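3.2 Late returns in the Olard recount

The Olard recount turned on 1241 postal ballots that had reached the district office before the deadline and its stamp machine some time after it. Both parties sued. Each argued that the other had read the statute, and complained of the result. Szczepańska and Hadgu put the cost of the delay at 3039 staff hours, most of them spent waiting for a judge. Our own coding treats the two suits as one dispute, which neither legal team would forgive.
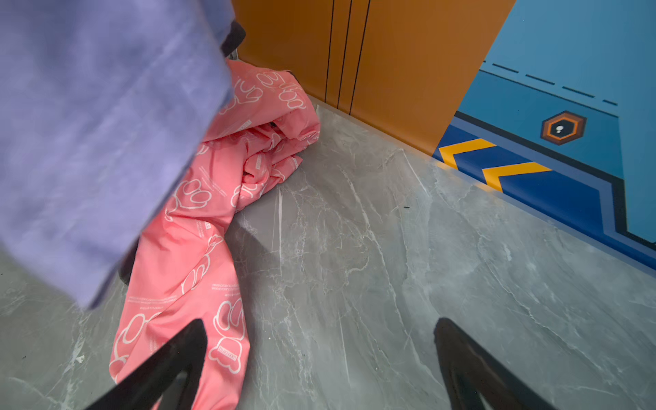 Figure 2. Crumpled salmon-pink fabric with a white outlined print, beside a pale lavender item.

3.3 What the court did

The ruling came in May and left the winner where he had been, in office and giving interviews. Seyoum reads it as a defence of the voter. We read it as a defence of the stamp machine, whose evidence went unchallenged.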